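Putting the play kitchen back together

March 23, 2022

I promised back in February that I would write up the play kitchen, and then I kept putting it off, because writing it up meant tidying it first. Well, it's tidy now, or tidy enough. If you're new to the Kovthorpe toy library newsletter, hello! I look after the pretend food and the little dishes, and I have opinions about both.

The dishes came first. We used to keep them all in one deep tub, stacked any old way, and whoever wanted a plate had to tip the whole lot out on the floor to find it. So I bought a black plastic dish rack, a real one meant for a real sink, and I've been trying it out on the gray table with the green plate and the blue plate. 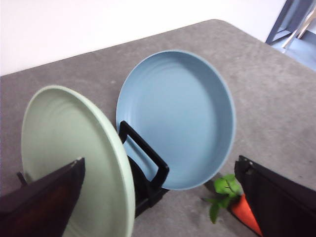

I love those two colors together, I have to say. The green is a soft sagey kind of shade and the blue is paler, more like powder, and they look like something my grandmother would have kept for company. Kids seem to get the idea of a rack right away too. You slide the plate into the slot and it stands up, and there's something very satisfying about that at any age (I may have spent longer on it than I needed to).

The old tub isn't going to waste, by the way. It now holds the Tello train track, which had been living in two grocery bags.

Next was the food. Our inventory says we own 351 pieces of pretend food, and if you've ever washed 351 pieces of pretend food in a bathroom sink you'll know why I was in a mood by the bananas. I pulled out anything with a split seam or teeth marks that went all the way through. The Sirkow bread rolls were past saving, I'm sorry to report, and so was most of the pizza. But the carrot stays! It's still my favorite thing in the whole set, with its bright orange body and that fan of leaves on top.
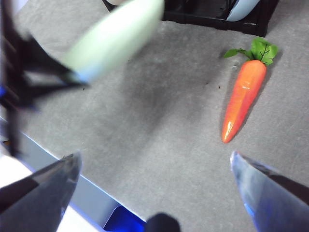

Where things live now

I went back and forth on this for ages. My first plan was a shelf with a label for every single item, and I got as far as printing 16 labels before I admitted that no three-year-old was going to read them. Then I thought about hooks. Then I thought about hanging a big picture chart on the wall over the table, with outlines of each dish, like people do with tools in a garage.

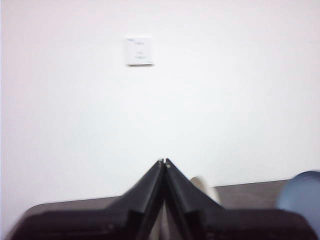

I still like the chart idea, but I'm leaving the wall plain for now. There's enough to look at on a table full of play food, and I'd only fuss over whether the outlines matched. Plates go in the rack, food goes beside it, and if something lands in the wrong spot it really doesn't matter much.

One request, and I say it with love: please wipe the table down when you're done. I keep finding little specks and crumbs on it.
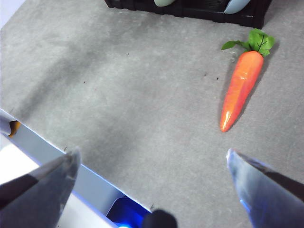 The carrot is back on the borrowing list as part of the Julis kitchen set, along with the plates and the rack. You can take the set home for two weeks, same as always. Just check under the couch before you bring it back, please, and give the plates a rinse if they've been used for actual snacks (I know they have, mine were too).

We could still use bread of any kind, a teapot with its lid, and small cups. Drop them in the bin by the front door whenever we're open.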